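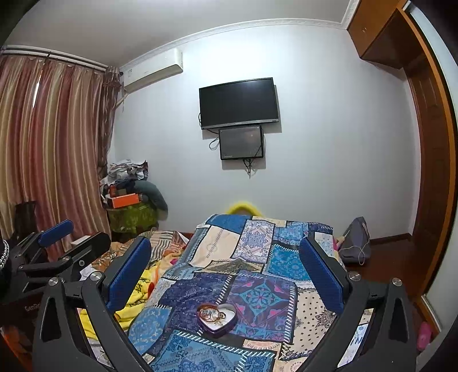 The Second Verse Problem

How guest features came to run hip-hop's release schedule, and what it costs the rappers who live on them

February 15, 2019

The verse is 16 bars long and took less than an hour to record. It was sent by email to a producer the rapper had never met, for a song whose title had not been picked yet. The fee arrived in two parts, half before the file went out and half after. Eight months later the song came out with three other guests on it and his verse cut to eight bars. He found out when a fan tagged him.

He is not angry about it. He has been on the Srithong roster for four years, and in that time he has put out one album of his own and appeared on more than 60 songs by other people. Ask him which of those songs he likes and he has to scroll through his phone to remember what they were.

That ratio is normal now. For a large group of working rappers, well known inside the genre and not much known outside it, the guest verse is the job. The solo record is what they do when the job leaves room.

Guest spots are as old as the genre. Posse cuts were a way to put a crew on wax and let everybody have a turn, and through the nineties a verse from the right person could introduce a newcomer to a whole region. What has changed is the amount. A mid-size rap album now often has guests on more than half its songs. Some have guests on all of them, and a few list the host artist so far down in the mix of names that a casual listener might not know whose record it is.

Streaming explains part of this. When a song carries two names, it can turn up on two artist pages and in front of two sets of followers. A third name adds another. Managers who used to argue about chorus placement and video budgets now argue about how the credits will be displayed, and in what order, and whether the guest counts as a main artist or a featured one. The difference between the two decides who gets the alert on their phone on release night.

Srithong, a small label with offices above a print shop in Atlanta, built most of its business on the second name. The label started in 2011 with a singer and two rappers, none of whom sold much. What they could do was deliver quickly. A verse asked for in the afternoon would be back by the next morning, mixed and with a clean version attached. Word got around. By the end of its third year the label was making more from features than from its own releases, and it began signing artists with that in mind.

The label's manager describes the work in plain terms. She keeps a calendar of verses owed and verses due. She keeps a separate list of verses that were paid for and never used, and she says that list is the longer one. When she started, she assumed an unused verse was a bad verse. She no longer thinks so. Songs get dropped because the beat leaked, because a sample could not be cleared, because two guests stopped speaking to each other, or because the host artist changed hairstyles and decided the whole record sounded old.

Prices are hard to pin down, and people who quote them tend to have a reason to quote them high. A new artist with one regional hit might charge a few thousand dollars. A rapper with a song on national radio can ask many times that. Friends get a lower rate or trade verse for verse, and a lot of the bad blood in the genre starts with those trades. One side delivers in a week. The other side delivers in a year, or sends something written for a different beat.

That was the trouble between the two halves of Vellow, the duo that broke up last spring after two mixtapes and a tour. The public version of the split was about money from the tour. People who worked on the second tape tell it another way. One member had been taking outside features the whole time, as many as four a month, and the other had noticed that the best lines were going out the door. Lines he had heard in the car on the way to the studio would turn up on somebody else's single. Then he would get to the booth and his partner would freestyle.

They made it through 11 dates of the tour. On the last one they used separate entrances. The fans who were there posted clips of the two of them standing on opposite sides of the stage, each finishing his verses and then turning his back. Three weeks later the first diss track came out, and the reply came the next day, and for about a month both men got more attention than either had in the previous two years.

This is the other thing guest verses do. They are the easiest place to start a fight. A rapper who wants to say something about a rival can spend his own single on it, which is a risk, or he can tuck four bars into a friend's song and wait to see who notices. If it goes badly he can say it was about someone else. The friend whose song it is may not be told. Several producers said they had learned of an insult on their own record only when the blogs picked it up.

Some have begun to ask for it in writing. The contract used by Hinitby, a production company in Houston that supplies beats to a long list of Southern acts, now has a paragraph on what it calls named references. A guest may not mention a living artist by name without approval. The company's lawyer admits the paragraph is weak. Rappers have been insulting each other without using names for as long as there have been rappers, and no contract is going to list every nickname, street, car and ex-girlfriend that might give the game away. But it gives the company a reason to ask for a new take, and so far it has asked twice.

The writers are divided on whether any of this is bad for the music. There is a case that it is good for it. A guest verse is short, it has to make an impression, and there is somebody right next to you to beat. Plenty of rappers have done their best work as visitors. A few are famous for it, and their solo albums have always been a letdown by comparison. Being a guest asks for a burst of energy and one good idea. An album asks for 12 or 15 ideas and some way of joining them up.

The case against it is mostly about sameness. When the same dozen guests appear on everything, every album starts to sound like a playlist. The guests often never hear the full song before they record. They get a beat, a tempo and maybe a hook, and they write to that. So the host is rapping about his mother's illness and the guest comes in with 16 bars about a watch. Listeners have gotten used to it. Reviewers mention it less than they used to.

A researcher at a college radio archive in Ohio tried last year to put a number on it. She went through the rap albums and mixtapes her station had received over two years, 1,392 songs in all, and noted for each one whether the guest seemed to be talking about the same thing as the host. She was generous, by her own account. If both people mentioned a party, she counted it as a match. Even so, fewer than half of the guest verses passed. Her paper has not been published, and she is careful to say that one station's mailbox is not the whole genre.

There is a small movement the other way. Jerbridge, a collective of five rappers and a DJ from the Carolinas, put out a tape in the fall with no guests at all and said so on the cover. It runs under half an hour. The group has turned down outside work since then, including one offer that a member says would have paid his rent for a year. Their reasoning is that a listener who wants to hear them should have to come to them. They have a show booked in Charlotte in March, in a room that holds around 20 more people than the last place they played, and they would like to fill it before they make any larger claims.

The tape has done fairly well without getting near a chart. What it has done is get them asked to be on other people's songs. The requests come in most weeks. They have a stock reply, written by the DJ, that thanks the artist and wishes them luck with the project. A couple of the people who got the reply took it as an insult, and one has already rapped about it – on someone else's record, in the second verse, without using any names.

Back at Srithong, the manager thinks the no-guest idea is fine for people who have day jobs. Her artists do not. The rapper with the one album has been working on a second for most of the past year, in the hours between paid verses. He has nine songs finished. He recorded them alone, at night, on a setup in his spare room, and he likes them more than anything he has been paid for. The label likes them too, and has asked him to think about who might go on the single.

He has a list of three names. Two of them owe him a verse.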